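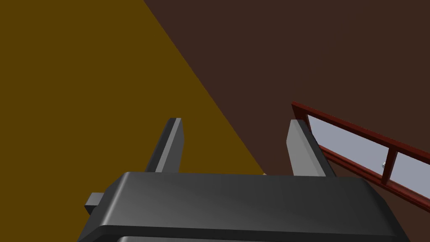

4. Setting up the Prultness dehumidifier

Read section 3 first if the unit came by courier. It has to stand upright 4 hours before you plug it in. Oil in the compressor needs to settle. Skipping this is the main reason units come back to us.

4.1 Where to put it

1. Level floor. Carpet OK if it's short pile.
2. Leave 8 inches clear on the back and on the side with the grille. Front can be closer.
3. Doors and windows shut. An open basement window and you're drying the whole of Tellovville.
4. Own wall outlet. No extension cords, no power strips.

Note: rooms up to 500 square feet. Bigger than that it will still run but it won't shut off, and the bucket fills faster than you'd like.

CAUTION: Not for bathrooms, not for crawl spaces with standing water. Pump the water out first.

4.2 Bucket

1. Pull the bucket straight out by the handle. Stiff the first time.
2. Take out the foam block and the bag with the drain hose. Foam goes in the trash.
3. Check that the float moves up and down freely. There is tape on it, remove the tape.
4. Slide bucket back until it clicks. No click, no start. The FULL light stays on untill it seats.

If the FULL light is on with an empty bucket: float is stuck or tape still on. See step 3.

4.3 Continuous drain (optional)

Use this if you're away a lot or the room is very damp.

1. Unplug.
2. Twist off the round cap on the back, left. Keep it, you need it to go back to bucket mode.
3. Screw on the hose. Hand tight only. The collar is plastic and strips.
4. Run the hose downhill to a floor drain. No loops, no rises. Water leaves by gravity, there's no pump in this model.
5. Plug in, wait an hour, feel under the collar for drips.

Note: any regular garden hose fits. The Furkgate hose kit fits too but you need the rubber washer from the bag, not the one in the kit.

CAUTION: Don't drain outdoors in freezing weather. Ice blocks the hose and the water backs up onto your floor.

4.4 First start

1. Press POWER. Fan starts right away, compressor about three minutes later. The wait is normal, it does that every time.
2. Press HUMIDITY until the display shows 50. Good for most basements.
3. Fan on HIGH for the first couple of days, then LOW.
4. Empty the bucket when FULL lights up. Could be twice a day at first.

Room reading won't drop much the first day. Walls, boxes and furniture are giving up water too. Give it a week before you call.

Below 40 on the dial: don't, unless you have a reason. Wood floors shrink and you pay for electricity you don't need.

4.5 Filter

Rinse every 4 weeks. Lukewarm water, no soap, shake it off, let it dry all the way. Slides out from the top of the grille. Arrow faces you when it goes back in.

CAUTION: Never run without the filter, even for a minute. Lint on the coils can't be vacumed out afterwards.

4.6 Codes

E1 – humidity sensor. Unplug ten minutes, try again. Comes back, call.
E2 – coil frosted. Room is too cold, under 60 F. Let it thaw with the fan on. Common in March when the heat goes off upstairs.
E4 – bucket out or crooked. Reseat.
494 – not an error. It's the firmware number, shows for a second at power up.

Units sold with the older Geerts control panel have no display. Same faults show as a blinking POWER light: one blink for E1, two for E2, four for E4.

4.7 Parts and service

Filter, bucket, float, hose collar: all stocked. Have the serial number ready, it's on the sticker behind the bucket. Pull the bucket to see it. Service desk is Milagros Taipe, mornings until 11:30. After that leave a message with the serial number and the code.

Storing it for the winter: section 6.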